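Amunham's Saturday Science Table Is Back

Good news for anybody who missed the kitchen chemistry mornings at the Malinowski Building (I sure did!): they start up again in June. Simão Barros, who ran them last time, tells me he has space for 18 kids per session, and it's 2 dollars a head at the door. I stopped by to see the setup and ended up staying way too long, asking about beakers and test tube racks like I was nine again.
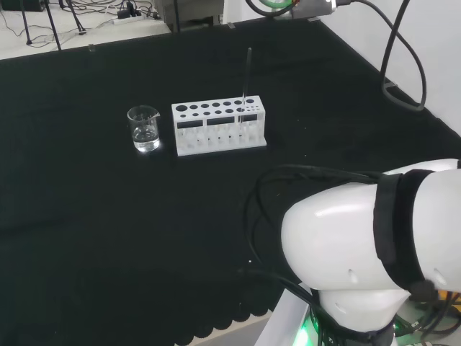
Sign-up sheets are at the front desk and at the Zasden Street library. Kids under eight need a grown-up with them, and long hair has to be tied back. Simão is still looking for spare safety goggles in small sizes, so if you've got a pair in a drawer, drop them off!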